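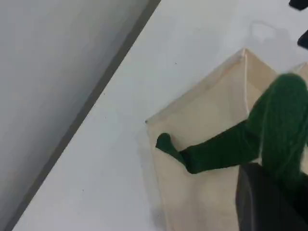 Flurno 602 Seed Feeder for Finches and Small Songbirds

The Flurno 602 is a hanging tube feeder made for finches, siskins, chickadees, and other small seed-eating birds. It is supplied by Mimis to households, schools, and nature centers, and it replaces the earlier Flurno model, which was withdrawn from the catalog in August 2019.

Design and use

The feeder consists of a clear tube, a metal cap, and a metal base with a removable tray. Perches are set below the feeding ports on the standard version. On the upside-down version, they are set above the ports, an arrangement that goldfinches manage easily and that House Sparrows generally find awkward. Both versions accept nyjer, fine sunflower chips, or a mixture of the two. Whole sunflower seed and peanuts should not be used, as they block the ports.

The tube holds 30 ounces of seed when filled to the line below the cap. In damp weather, customers are advised to fill it only partway and to refill it more often. Nyjer spoils quickly once wet, and finches will leave a feeder that contains stale seed even when the ports appear full.

Species commonly attracted

American Goldfinch and House Finch are the most regular visitors across much of the United States. Pine Siskins may appear in large numbers in some winters and be absent in others. Common Redpolls visit in the northern states, also irregularly. Juncos and Mourning Doves do not usually perch on the tube but will feed on seed that falls beneath it.

Goldfinches molt their body feathers twice a year. Males seen at the feeder from late September onward are often already in the dull winter plumage and may be mistaken for females. The wings remain black, and those of adult males are darker than those of females.

Placement

Hang the feeder at least five feet above the ground, from a pole or a sturdy branch. Feeders near windows should be placed within 2 feet of the glass or well away from it — a bird leaving a perch close to the window cannot gain enough speed to injure itself seriously. A pole baffle is recommended wherever squirrels are present and is sold separately.

Cleaning

Empty the feeder and take it apart every two weeks, or weekly in warm weather. Wash all parts in hot, soapy water, soak them in a solution of one part bleach to nine parts water for ten minutes, rinse well, and allow them to dry fully before refilling. If sick birds are seen, take the feeder down and clean it at once. Finches with swollen or crusted eyes may be suffering from a contagious infection that spreads readily at feeders.

Versions and parts

602-S: standard perches
602-U: upside-down perches
Replacement tray, fits both versions
Replacement port set, with screws
Toprak pole baffle, fits poles up to one inch thick

Ordering and returns

Orders are shipped from the Cusedmont warehouse on business days. Unused feeders may be returned within 90 days of delivery in their original packaging. Opened bags of seed cannot be returned. Schools and nature centers ordering several feeders may request a written quote through the institutional sales desk — please state the version required and the delivery address.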